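Scoring a pouring task when the target volume is not reached

Posted in: Manipulation Research / Evaluation Methods
Asked by gresville_lab

Our group is preparing an internal report on a learned policy for bimanual handling of liquids. The policy was trained on 836 teleoperated demonstrations recorded at our Gresville site. Each trial is currently scored as a success or a failure. We would like to know whether partial credit is considered acceptable for pouring, and how other groups define it.

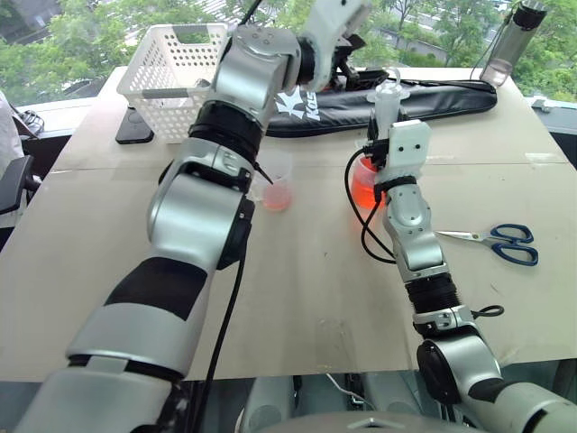

Right arm with the cup of red-orange liquid tilted, as if pouring; the small cup with a shallow layer of pink liquid stands between the arms.

Under our present rule, a trial is a success if the receiving cup holds at least 80 percent of the target volume at the end. Trials that stop short receive the same score as trials in which the cup is never grasped. Reviewers have objected to this.

rornstead_eval
Partial credit is acceptable provided that the stages are fixed before any trial is run. We use 4 stages: grasp, transport, pour, and return. Each stage is scored separately, and the binary result is reported next to the stage scores. We also recommend weighing the receiving cup before and after each trial. Visual estimates of colored liquid in clear cups differed between our raters. Spillage should be recorded as its own quantity and should not be subtracted from the stage score.

flurus_user
We use the McIver sheet with 3 raters and take the median. It works for us.

tabletop_methods
The stage method above is sound. Please also state the starting fill level of the source cup, as results cannot be compared without it.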